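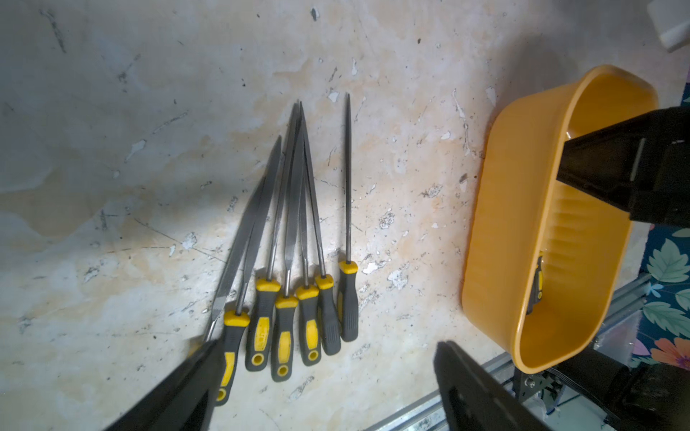
Bench notes / Grippers and arms

Kane Halliday
Wednesday

1/ Righto, gripper thread. I've had the Sarkholm fingers and the Reltetti fingers on the same arm for a couple of weeks now and a few of you asked which ones I'd keep. Long answer coming, get a cuppa.

2/ The job is needle files. Pick one up off the bench, put it in the orange-yellow tray, go back for the next. That's all! I picked it thinking it'd be a nice gentle warm-up before the proper tests. Reader, I have now done 243 picks and I'm still on needle files.

3/ What makes them a pain is that they're two completely different objects stuck together. Chunky rubber handle at one end, skinny bit of metal at the other. Fingers that are lovely on the handle are hopeless on the blade, and a width setting that suits the blade means you've got miles of closing to do before you touch anything.

4/ And then I go and fan them out with the handles all side by side, so there's hardly any room to get a finger down between them. The one on the right, sitting a bit apart from its mates, is the easy one. The flat one on the left is my favourite for testing though, nice wide blade, and you can sneak in from the outside.

5/ Sarkholm first. Stiff, flat-faced, dead simple. When they're lined up they hold like a vice. When they're a few degrees off they pinch the handle on one corner and the whole file swings round like a compass needle, and then you're trying to lower a pointy thing into a tray sideways.

6/ Reltetti are softer and they wrap a bit. Way more forgiving on approach angle, I could be pretty sloppy on the controller and still get the pick. But on the thin round blades they roll. You close, you lift, the file does a slow quarter turn and the handle end droops. Infuriating to watch.

7/ Numbers for the number people: 243 picks all up, 121 of them on the Sarkholm and the rest on the Reltetti. I swapped over at lunch one day and never evened it up, sorry. Drops were close enough between the two that I wouldn't buy on that alone. The type of drop is what's different.

8/ (Sarkholm drops happen straight away, at the lift. Reltetti drops happen halfway to the tray, when you've already relaxed. I know which I prefer and it's the first one.)

9/ Wrist camera! Malathi Amin talked me into moving it so both fingertips stay in view, and I should have done it in August when she first said so. Before that I was judging the gap off the overhead view and basically guessing. Now I can see the inside face of the finger coming down next to the handle and stop when it looks right.

10/ Downside is that you lose a fair bit of the picture to the fingers themselves. With the left finger in over that first file you can't see the bottom of the handle at all. I've got used to it. Malathi reckons a slightly higher mount would fix it, and she's probably right about that too.

11/ Somebody asked about the benchtop. Yes it's manky, it's all stains and chips and black specks, and no I'm not replacing it. The cameras I've tried on clean white surfaces behave beautifully and then fall over the minute you put them on a real bench. If your vision can find a grey blade on a streaky grey patch I'm much more inclined to believe you.

12/ Controller: still on the Kaimal. The trigger travel is long, so closing slowly on a handle feels natural, and I can feather it. The cheaper pad I had before was more or less open or shut. If you've only got money for one upgrade I'd honestly look at that before new fingers.

13/ Things I haven't tried yet: tape on the Sarkholm faces to give them some grip, and mixing the two, one stiff finger and one soft. Kind of keen on the second idea. If anyone's done it, sing out and tell me what went wrong.

14/ Price, because you'll ask. The Reltetti set plus the adaptor plate came to a bit over the Sarkholm set by itself, and then you need spare pads. The bloke at Flasville reckons the pads are good for 2,000 cycles. I'm nowhere near that so I can't tell you.

15/ For now the Sarkholm set's going back on for files and anything else with a decent handle, Reltetti for odd shapes. Next up is tweezers. Pray for me.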